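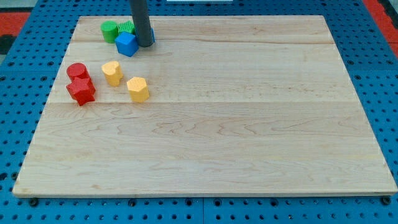
*1 min read*

I remain unconvinced by coloured blocks. Valquíria swears by them, and the Skamar catalogue promises "hours of quiet play", which I'll believe when I hear it.

The red and yellow ones are fine. The green cylinder stands up nicely, I'll grant that. But everything ends up huddled in one corner of the board, with all that lovely pale wood going spare, and I can't see why anyone needs a board this big.

Sulastri wants 4 more sets by September. I've said 2, and I want to see the price first.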